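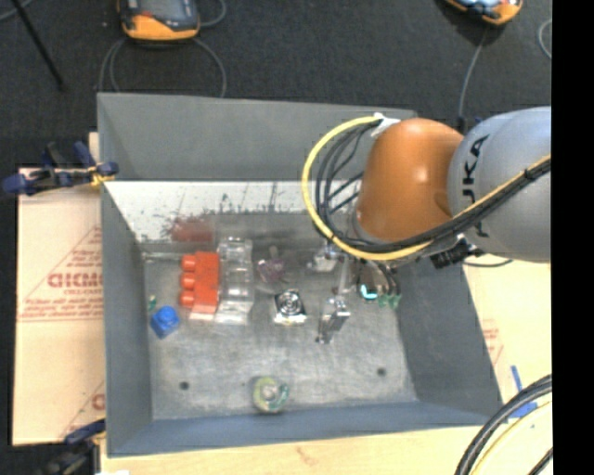
The Nurari Birth Chart Kit

Your sun sign gets all the attention, mostly from people who met you at a party. The Nurari kit is for what comes after: the moon, the rising sign, and that one planet in the twelfth house your aunt keeps bringing up.

23 comments | 18 shares

In the box you get a fold-out wheel, a deck of 53 cards covering signs, houses, planets and the more argumentative aspects, and a workbook written by Sibel Tekin. Sibel has been reading charts for 19 years and is a Virgo, so the workbook has an index, and the index has a note on how to use it.

What you need to start

Your birth date, your birthplace and the time you were born. "Sometime before lunch" will get you a sun sign and a shrug. If your mother and your birth certificate disagree, go with the certificate and don't mention it to your mother.

Cards are matte and shuffle well once they loosen up. The wheel lies flat if you leave it under a heavy book overnight. Scorpios have written to say the Scorpio card is unfair. We reprinted it in September with softer wording, and then the Geminis wrote.

Goes with the Dirkell moon calendar, sold separately. Unopened kits can be returned. Opened kits can't, even if you were hoping for a different rising sign.

Share this | 4 people saved this item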